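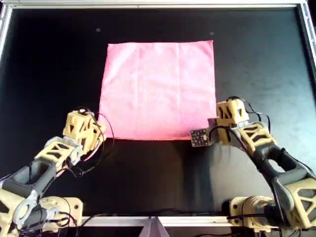 Štěpánka Brabec wrote in to say that a pink cloth on a matte black table is asking for trouble, you'll see every bit of lint it drops, and was I planning to mention that? I was! It was the first thing I worried about too.

So, the Senus dusting cloth. It's square, soft, a little bit fuzzy, and very much salmon pink. I got a pack of 12 from Lindqvist in January and I've had a couple of them on the go ever since -- one for the shelves and one for the black worktable, which shows every smudge and has driven me up the wall since the day I bought it.

On lint: the first two uses were bad. I had pink fluff on the black, and I got grumpy and nearly sent the lot back. Then I washed them on warm with no softener (Ctibor Šťastný's tip, thank you) and the shedding mostly stopped. Mostly. If I rub hard in one spot I still get the odd hair.

For plain dust it's great, I really like it. Use it dry, fold it in four, and you get a fresh side each time you flip. For fingerprints you want it slightly damp and then a second one dry, or you're left with a cloudy smear that only shows when the light comes in sideways. I tried the Hirnthorpe spray with it and didn't care for the combination, it went streaky on me and I had to start over.
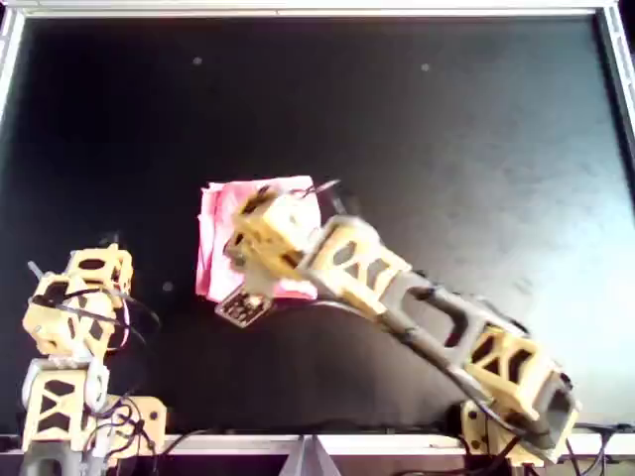 The black top, with the glare washing in on the right.

Matte black under a light like that is a tough test for any cloth, and I check mine by crouching down until the shine hits. My knees are not fans of this method.

Gripes: the fold lines don't come out. Mine have a crease down the middle that has survived every wash so far, and I'm not ironing a dust cloth. Also they only come in pink, at least at my store. The old Grisow ones were gray and hid dirt better, but they went stiff after 14 washes and these haven't yet -- I'll update if they do.

Would I buy them again? Yes, for dusting. For glass I'd stick with whatever you've got.

Posted in January by Marcela Skála
Filed under: Home & Cleaning > Cloths and Dusters
Contact | Back to top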